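Jornada de investigación estudiantil de Purnley: notas para la charla

Abrir sin saludo largo. Tengo el turno de las nueve y media y la sala se llena tarde.

Primera idea. El folleto presume de 3.378 asistentes el curso pasado. Preguntar a la sala cómo se contaron. Según el programa Dascombe, se suma una entrada cada vez que alguien pasa la acreditación por la puerta, así que quien sale a por café cuenta dos veces. Pausa. No acusar a nadie, pero tampoco repetir la cifra.

Segunda idea. Hubo 334 pósteres y 27 evaluadores. Que hagan ellos la división. Yo evalué el año pasado y no leí enteros ni la mitad de los que puntué. Decirlo tal cual.

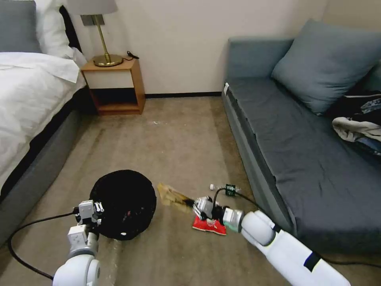

Tercera idea: los premios Bisht. La rúbrica da 30 puntos a la «claridad visual» y ninguno a que los datos estén disponibles. Me parece un error y lo voy a decir aunque estén los patrocinadores en primera fila. Un póster puede quedar tan pulcro como una cama con su edredón blanco y no tener nada debajo. Ejemplo de la mesilla: cajón arriba, hueco abierto y vacío abajo; así veo muchas secciones de métodos. No alargar la comparación, pasar a la rúbrica.

Cuarta idea, si queda tiempo. El edificio Peltitz anuncia «mentoría continua». Pedir que se publique cuántas reuniones hubo entre octubre y marzo. Sospecho que pocas, no tengo el dato.

Propuesta: menos pósteres, dos lecturas por trabajo, comentarios por escrito. Si preguntan por el coste, reconocer que no lo he calculado.

Dejar diez minutos para preguntas.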